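手紙を書く時間のこと　スビラ・ニャムウェヤさんに聞く

2023年6月28日

スビラ・ニャムウェヤさんにお会いするのは、昨年の12月に手紙の会に参加させていただいて以来です。あのとき私は、祖母に宛てて書くつもりだった便箋を三行で止めてしまい、そのまま持ち帰りました。お話を伺う前にそのことを白状すると、スビラさんは声をあげて笑い、「三行も書けたんですか、それはたいしたものですよ」とおっしゃいました。

スビラさんは文具店「スコマンス」の二階で、月に一度、手紙を書く会を開いています。教室と呼ばれることもあるそうですが、ご本人はその呼び方があまりお好きではありません。

「教えることがないんですもの。字がきれいになるわけでもないし、敬語の本は下の売り場で買えますしね。みなさん勝手にいらして、勝手に書いて、お茶を飲んで帰られる。私はお湯を沸かす係です。あとは切手が足りているかどうか、一緒に心配する係」

会費は800円で、便箋と封筒がひと組つきます。切手代は別。長く書きたい人は便箋を足してもいいし、葉書一枚で終わりにしてもかまわないという、のんびりした決まりです。

手紙との付き合いは子どものころに始まりました。お父さまの仕事の都合で引っ越しが多く、新しい町に着くと、まず前の町の友だちに手紙を書く。それが荷ほどきの一部のようになっていたといいます。

「母が段ボールをひとつ裏返して、ここがあなたの机よ、と言うんです。ぺこぺこして書きにくいんですよ。鉛筆がずぶっと刺さったりして。でも、本物の机が届いたあとも、しばらく段ボールで書いていました。あれが自分の場所だと思っていたんでしょうね」

いちばん長く続いた文通の相手は、小学校で隣の席だったウペンド・マサンジャさん。いまでもやりとりがあり、スビラさんの手元にはウペンドさんからの手紙が箱に三つぶん残っています。読み返すことはありますか、と尋ねると、少し困ったような顔をなさいました。

「読み返し始めると一日終わってしまうので、なるべく開けないようにしているんです。このあいだは掃除の途中でうっかり開けてしまって、十四歳のウペンドが数学の先生の悪口を延々と書いている手紙に当たりました。便箋の裏まで、ずっと悪口。本人に写しを送ったら、次の手紙で『この先生には悪いことをした』と謝っていました。私に謝られてもねえ」

ウペンドさんはメールもお使いになるし、電話もよくかけてくるそうです。それでも手紙は別にやってくる。急ぎの用事は電話で済んでしまうので、手紙のほうには急がないことばかりが残るのだとスビラさんは言います。庭の何が枯れたとか、隣の家の犬が替わったとか、本を途中でやめた理由とか。

「電話だと、それで？って聞いてしまうでしょう。手紙だと、聞けないんですよ。犬が替わった、と書いてあったら、ああ替わったのか、と思うしかない。前の犬はどうしたんだろうと三日くらい考えて、返事に書いて、その答えが来るころには季節が変わっている。そのあいだ、私はずっと隣の家の犬のことを少しだけ気にして暮らすわけです」

ご自宅で書くときは、決まった場所がありますか。そう伺うと、スビラさんは身を乗り出して、机の話をたくさんしてくださいました。

「広いところがいいんです。便箋そのものは小さいんですけど、肘を置くところがいるでしょう。それに、前にもらった手紙を左に広げて、辞書を置いて、お茶も置きたい。お茶は本当は遠くに置いたほうがいいんですけどね、何度こぼしたことか。だから私は、小さい台をもうひとつ、そばに置いておくのをみなさんにお勧めしているんです。お茶専用の台。大げさだと笑われますけど」

天板の色にもお好みがあるそうで、濃い色だと白い便箋がまぶしく感じられて目が疲れる、明るい木の色がちょうどいい、とのこと。木の机は硬すぎず、ペンを押し返してくる感じが落ち着くのだともおっしゃっていました。
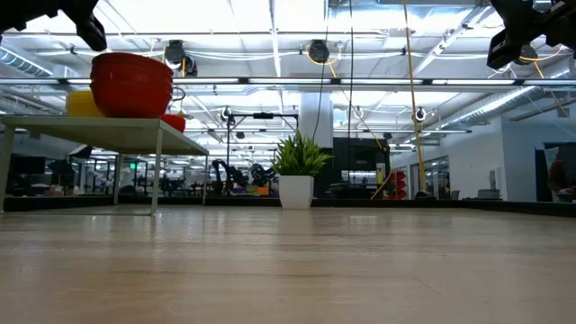
明るい蜂蜜色の木の天板。奥に白いサイドテーブル。

会に来る方々は、年齢も書く相手もばらばらです。最初の回からの常連であるエラスト・シリマさんは、遠くに住む息子さんに毎月書いています。シリマさんの手紙は短く、天気と、食べたものと、体に気をつけなさいの一行。書き終えると、あとはずっとほかの参加者とおしゃべりをしているのだそうです。

「シリマさんに、もう少し書いたらどうですかって、一度だけ言ってしまったことがあるんです。余計なことでした。そうしたらね、『長いと息子が返事を書かなくちゃと思うだろう』って。ああ、そういう短さもあるのかと思いました。葉書の余白に、返事はいいよ、と書いてあるようなものですよね。以来、長さのことは何も申しません」

会でいちばんよく聞かれるのは、書き出しについてだそうです。時候の挨拶が思いつかない、何か気の利いたことを書かなくてはと思ううちに一時間たってしまった、という方がとても多い。私もまさにその一人でした。

「私は、いま聞こえている音を書いたらどうですか、とお話ししています。下の売り場でレジが鳴っているとか、バスが通ったとか。そこから始めると、だいたい次が出てきます。出てこなかったら、それはまあ、今日は書く日じゃないんでしょう。お茶を飲めばいいんです」

書き損じはどうするのかも伺いました。スビラさんご自身は、線を引いて消して、そのまま出してしまうそうです。書き直すと文章がよそゆきになっていくのが気になるのだとか。ただし相手の名前を間違えたときだけは、最初から書き直します。一度、ケリ・ビウォットさんという昔の同僚に宛てた手紙で、封筒の宛名は正しいのに、中の名前がまるで別の友人になっていたことがありました。

「ビウォットさんから、『たいへん楽しく拝読しましたが、これはどなた宛てでしょうか』と返事が来ました。丁寧な方なので、私の手紙を折り目どおりに畳んで、返してくださったんです。もう恥ずかしくて恥ずかしくて。でもそれがきっかけで、何年も途切れていたやりとりがまた始まりました。先月も届きましたよ」

紙とペンの話になると、スビラさんは止まりません。便箋は罫線の薄いもの、封筒は糊が少し弱いくらいのもの。糊が強すぎると、受け取った人が封筒を破いてしまうのが惜しいのだそうです。ペンは2,000円の万年筆をずっと使っていて、もっと高いものを贈られたこともあるけれど、緊張して字が小さくなってしまったので、いまは引き出しで休ませていると教えてくださいました。

「道具に気を遣うと、相手のことを考える分が減ってしまう気がして。いえ、これは私が不器用なだけですね。いい万年筆で、いいお手紙を書かれる方もたくさんいらっしゃいますから。スコマンスの店長に叱られてしまうわ、いまのは」

最近うれしかったことを尋ねると、今年80歳になる参加者の方の話をしてくださいました。その方は字を書くのがすっかり億劫になったとおっしゃって、会に来ても、長いあいだ人が書くのを眺めているだけでした。それがある日、隣の人の便箋を一枚もらって、すっと書き始めたのだそうです。

「何を書いたかは知りません。見ませんもの、人の手紙は。ただ、帰りに切手を一枚くださいと言われて、それで、ああ出すんだなと思いました。どこのどなたに届いたんでしょうね。私も、隣の家の犬と同じで、気にしながら暮らしているんですけれど」

お話の途中で、階下から店長が上がってきて、新しく入った便箋の見本を置いていかれました。スビラさんは一枚ずつ光に透かしたり、指の腹でなでたりしながら、これは裏に写る、これはいい、これはシリマさんが嫌がりそう、と分けていきます。私も手伝うつもりで触ってみたのですが、違いがよくわかりませんでした。わからなくていいんですよ、書いてみて嫌だったらやめればいいんです、とスビラさん。

帰り際に、祖母への三行の続きをどうしたらいいでしょうと相談しました。半年も前のことですし、書いてある話題はすっかり古くなっています。スビラさんは少し考えてから、こうおっしゃいました。

「そのまま続きを書かれたらいかがですか。ここまでは12月に書きました、と一行入れて。おばあさまは、半年のあいだ何をしていたのかしらと思われるでしょう。そうしたら、それを書けばいいんです」

見本の便箋を二枚いただいて帰りました。一枚は裏に写るほうです。

手紙の会は毎月一回、スコマンス二階にて。会費800円（便箋、封筒つき）。お申し込みは店頭でどうぞ。筆記具は使い慣れたものをお持ちください。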